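4.2 Separating thin objects that lie side by side
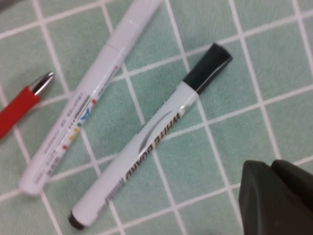

Figure 3. Wrist camera view before a grasp attempt in the pen set.

The Kusow planner picks a grasp in two steps. It first groups edge pixels into long, narrow regions, then scores each region by the free space on both sides of it. Most errors in our earlier tests came from the first step, when two neighboring barrels were merged into one wide region. Layouts like the one in Figure 3 are a hard case: the white marker and the whiteboard marker lie close together without touching, and the gap between them narrows toward their lower ends. The white grout lines add long straight edges that also pass beneath the pens.

We trained the grouping step on 2,000 wrist images and held out 200 layouts for testing. Without the gap term, the planner chose a valid grasp in 127 of the 200 layouts. With the gap term added, it also moved the grasp point toward the wider end of the gap — a change we had not tuned for. Lens blur was left in the training images on purpose, following Hrynyshyn's earlier work on the Ridholm set. Printed text on the barrels was not used as a cue. Results for plain backgrounds are given in Section 4.3.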